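Print this page
E-mail this page

Product Review: Prarex Cotton Sheet Set, Gray, Full and Queen

Friday, January 8, 2021

The Thoroddsen Housing Office buys bed linen for furnished rooms that serve 700 residents over the course of a year. The present review covers the Prarex cotton sheet set, which was placed in a limited number of rooms in November as a possible replacement for the Evus sets now in general use. The office paid for the sets at the listed price and received no discount or samples from the maker.

The Evus sets were chosen mainly on cost. They have served well enough, but complaints about rough fabric and loose corners have risen, and the white version shows every stain. Room staff asked for a darker color and a softer cloth. Prarex was one of two products considered. The other, from Gutex, was withdrawn from the comparison when the supplier could not confirm that the queen size would be available.

What is in the set

Each set holds a fitted sheet, a flat sheet and pillowcases to match the bed size. A full set has one pair of cases, and so does a queen. The cloth is plain-woven cotton with no added finish that the label mentions. Hems are double stitched. The fitted sheet has elastic all the way around, where the Evus sheet has elastic at the corners only.

Packaging is plain: a cardboard band and a printed care sheet. The care sheet is clear and short, and it was still legible after being pinned up in a laundry room for several weeks. The band is easy to remove and goes in paper recycling. 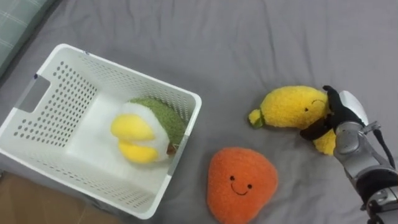
Photo: Thoroddsen Housing Office

Look and feel

New from the package, the cloth is somewhat stiff. It softens after the first few washes, and residents who were given washed sets described them as comfortable. The color is a flat, light gray that goes with most blankets and covers already in storage. Residents with strong views on color were few, though one asked for a return to white and was given it.

The sheet wrinkles. This should be stated plainly to any office that intends to buy it. Cotton of this kind cannot be expected to lie as smoothly as a cotton and polyester blend, and the office does not have the staff hours to iron bed linen. Sheets that were taken from the dryer promptly and folded while warm looked acceptable on the bed. Sheets left in the drum overnight did not, and a second short cycle was needed to correct them. Managers who prize a crisp bed for visitors should look at a blended sheet instead.

Fit

The office's mattresses vary in depth, and this has been a long-standing difficulty. On the standard mattress the Prarex fitted sheet held its corners through the week in nearly every room. On the deeper mattresses bought for the north wing, the sheet could be stretched to fit, but it pulled free at the foot of the bed in several cases. The maker sells a deep-pocket version at a higher price. It was not part of this trial, and the office will not comment on it until it has been used in a room.

The flat sheet is generous in length and can be tucked at the foot with enough left to turn down at the top. Width is adequate. The size is printed on a small tag sewn into one corner, and the print on the tag is the weakest part of the product. By the end of the trial it had faded on many of the sheets, and staff had to hold full and queen sheets against each other to tell them apart. A colored thread at the hem, as used by Evus, would be a better method.

Washing and wear

One group of sets was kept aside and put through 50 wash cycles at the warm setting, using the detergent supplied to all laundry rooms. Shrinkage was slight and took place early. The elastic kept its stretch. The color lightened a little, evenly, so that washed sheets and pillowcases still matched one another. They no longer matched a new set, and the office recommends that replacement pieces be issued as full sets for that reason.

Pilling appeared at the middle of the fitted sheet in a small area and could be felt by hand. No seam failed. One flat sheet was torn on a bed frame bolt, and the fault was with the bolt.

Stains from coffee and ink were treated with the standard spray before washing. Coffee came out. Ink did not, and it has not come out of any sheet the office has owned.

Storage and handling

Folded sets are thicker than the Evus sets and take up more of the linen closet. In the smaller closets, shelves had to be adjusted. Dry weight is also greater, and a full cart of Prarex linen is noticeably harder to push on carpet. Supervisors should plan cart loads with this in mind.

Dry time in the shared machines is longer. The office has not put a figure on the difference, as loads were not weighed, but evening laundry shifts ran late on more than one occasion during the first weeks.
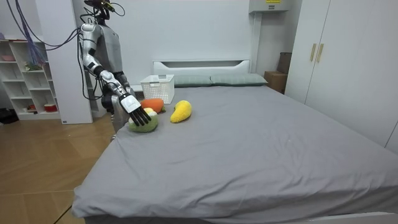 Helju Vanags objected to the weight given to dry time in the draft of this review, writing that the late shifts had more to do with two machines being out of service, and that the Prarex sheets dried within the normal period once those machines were repaired. The same note asked that the faded size tags be treated as the main fault of the product, since sorting mistakes had sent the wrong sheets to rooms and caused repeat visits. The office accepts the second point in full. On the first, it has kept the wording above but agrees that the matter should be checked again under normal conditions.

Cost

The trial order came to $2,818, including delivery. Per set, the price is higher than that of Evus, and the difference would be significant across all rooms. If the sheets last as well in use as they did in the wash test, the higher price would be recovered through fewer replacements. The trial was too short to show this.

Customer service from the supplier was good. One carton arrived with the wrong size and was exchanged without charge. Invoices were correct.

Rating

Comfort: good
Fit on standard mattresses: good
Fit on deep mattresses: poor
Appearance without ironing: fair
Durability in washing: good
Labeling: poor
Value: fair to good

The office recommends the Prarex set for rooms with standard mattresses, to be brought in as existing linen is retired. It does not recommend the set for the north wing. Buildings that wish to order before the next purchasing period should send their bed counts, by size and mattress depth, to the linen desk and should mark the hems of new sheets with a laundry pen before they are put into use.

Print this page
E-mail this page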